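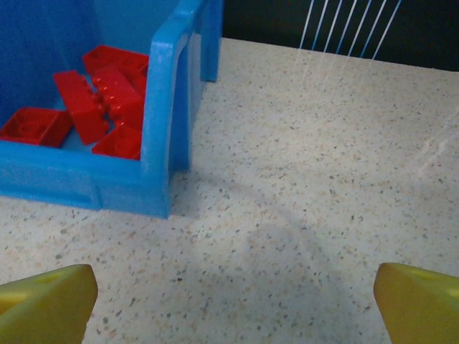 Figure 2. Toy bricks in a blue plastic storage bin.

3.2 Storage of shared play materials

Of the 267 home-based child care providers who received the questionnaire, 149 returned it. Response was higher in Melldale than in Saso, where many providers work alone and could complete the form only after closing time. Providers were asked where toys were kept between sessions, who put them away, and how often the containers themselves were washed.

Open containers were the most common form of storage in both towns (Figure 2). Lidded boxes were reported by 34 providers, most of them caring for at least one child under two. Cleaning of the toys was usually written into the daily schedule – cleaning of the container was not. Only 33 providers recorded a fixed date for it, and several of these noted that the December closure was the one time in the year when every container was emptied.

Answers on who put toys away were harder to code. Following Savolainen, we treated tidying led by an adult and tidying shared with children as separate practices, although about a third of the written comments described both on the same day. These were entered under the practice named first. Elmarie Mabuza coded all comments from Saso, and a second reader checked them against the Clundis scheme.

Differences between the two towns in washing frequency were small and are not considered further in this section. Provider size is taken up in Section 3.3.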